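Floseck Flat Panels – Frequently Asked Questions
Last updated 22/07/2023

What finish do the panels come in?
Matte white only. We dropped the gloss version in February.

Will the panel look the same white all over?
The color is even, but light changes it. It can look warmer in one spot and bluer in another.
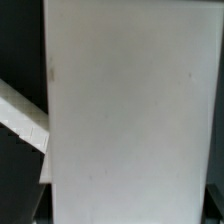 How do I clean a panel?
Use a soft cloth and lukewarm water with a drop of dish soap. Wipe from the top down and dry with a second cloth. Matte white shows small marks easily, such as the gray-brown smudge near the left edge and the tiny gray speck over on the right side. Try the cloth first on marks like these – if one stays, use Sornen cleaner, item 157. Do not use scouring pads or melamine sponges.

Can I paint over it?
Yes. Sand lightly and prime first. Painting ends the finish warranty.

Can I order a single replacement?
Yes, quote part 2724. Single panels ship from the Barbosa warehouse. Hanel panels use a different clip and will not fit.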